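Fellent Publishes Its Upkeep Routine for the Two-Arm Bench Cell, Coffee Stains Removed

Eleven pages on cables, ties, bolts and the art of leaving a gripper alone 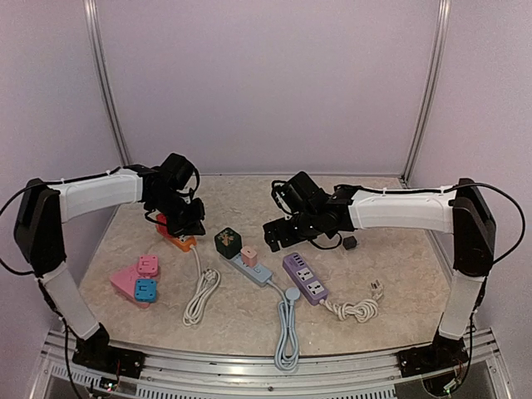 Gudrun Sauerland had one question on reading the draft, which was why a cell that costs as much as a decent car should need somebody to look at its cable ties every Monday. Fellent's answer takes up most of page 2 of the new guide, and the short form is that cables move and ties don't.

KRÖGER HALL, 22nd February. Fellent today released the full setup and maintenance routine for its two-arm bench cell, the enclosed tabletop unit on which a pair of facing arms practice handling power strips, plugs, adapters and other things with cords. The routine has been in use at the company's own workshop since September. Until now it existed as a binder, a wall chart that disagreed with the binder, and the memory of Volker Hellwig.

"I was asked to write down what I do," said Hellwig, who looks after the cells. "I thought it would come to a page. Then I reached the part about the left wrist."

The guide opens with the weekly check. With power off and both arms parked, the technician follows each cable by hand from the gripper back along the upper link to the shoulder, then down to the base. The loop above the gripper has to be long enough for the wrist to turn through its full range and short enough not to snag on the other arm, which will be busy turning through a full range of its own. Ties are to be snug and no more. A tie pulled tight by an enthusiastic person is listed in the guide under "Faults, Common," between a loose base bolt and a missing hex key.

Fellent logged 844 hours of running on one cell while the routine was being put together. In that time the arms themselves caused two stops. Cables caused 28. The company considered leaving this figure out of the announcement and was overruled by Hellwig, who had already told everyone.

Base mounts come next. Each arm stands at a front corner of the table, and the guide asks for the mounting bolts to be checked with a torque wrench at every changeover of the work set. Checking them by leaning on the arm and saying "that's fine" is no longer an approved method. Where a bolt has moved, both arms are recalibrated, including the one whose bolts behaved. They share a table and have to agree on where it is.

Recalibration uses Wundetti, Fellent's alignment routine, and takes almost 11 minutes. The arms touch a series of points on the tabletop in turn and then meet over the middle, where they are expected to stop a finger's width apart. They do this with great ceremony. Technicians are asked to keep their hands outside the enclosure and their commentary brief.

A section on the small circuit boards and wiring near the bases is the shortest in the guide. It says to blow out dust with the cell switched off, to reseat any connector that lifts under a light touch, and to stop there. An earlier version encouraged readers to "tidy as needed." Several did. The phrase has been withdrawn.

The longest section deals with the tabletop and what is laid out on it. Power strips and adapters used as work pieces are never connected to the mains, and every cord is laid out again by hand between sessions. Cords keep their curl from the packaging, wander toward the front edge, and will find a gripper finger given the chance. The guide recommends checking under both grippers before restarting. It also recommends counting the loose adapters back into their tray at the end of the day, after one spent a weekend in Hellwig's jacket and was reported as a vision error.

Gripper pads are replaced when the surface goes shiny, in pairs, and on both arms. Owners who replace a single pad to save money will get a cell that holds a plug firmly on one side and hopefully on the other.

Spare parts for the cell, including pads, pre-cut cable sets and a bag of white ties larger than anyone should need, are handled by Flondevix, which also takes in arms for shoulder joint repair. Shoulder housings should not be opened on the bench. Flondevix can tell when they have been, and will mention it on the invoice.

The guide is free to all owners of the two-arm cell and can be requested from the Fellent service desk. Printed copies are spiral bound, so that they lie flat beside the enclosure. The wall chart has been corrected.

Press contact: Fellent Service Desk, Kröger Hall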